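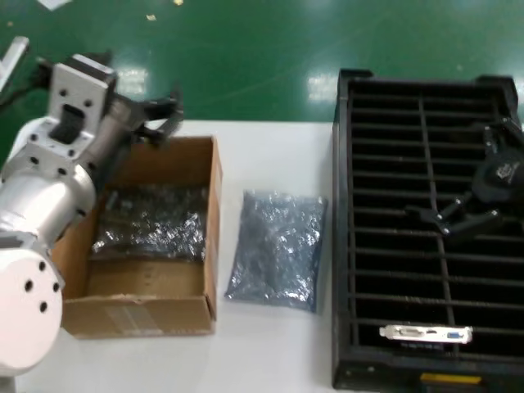

October went mostly to the bagging task. The count stands at 1359 recorded episodes, of which 867 survive the filter. The target for the first training run was 900, so we are short, and I would like to explain where the rest went.

The task comes from Kahraman: graphics cards, a slotted rack tray, anti-static bags, a cardboard box. Two arms, both teleoperated. An episode covers one card and ends when the operator presses the pedal.

The largest group of rejects, 173 episodes, failed on time sync between the two wrist streams. The drift was small, under two frames at first, but it grew over a session and the logger at Godumwood never flagged it. I now restart the logger every hour and check the offset before the first episode. Crude, but the last three sessions came out clean.

Most of the others were operator pauses. If someone stops for four seconds above the tray to think, the policy learns to stop above the tray. I tried trimming the idle spans automatically and got visible jumps in the arm velocity, so those episodes are simply out.

The bags are the hard part. They shine, they crumple differently each time, and the depth readings on them are close to useless. I have dropped depth from the inputs for now – color and joint positions only.

Brarnonside wants the box moved between episodes and the tray left fixed. I would vary both. A policy trained on one tray position will memorize it, as we saw with the Jolletti set in the spring.

Next up: 33 more good episodes, then a baseline with no augmentation.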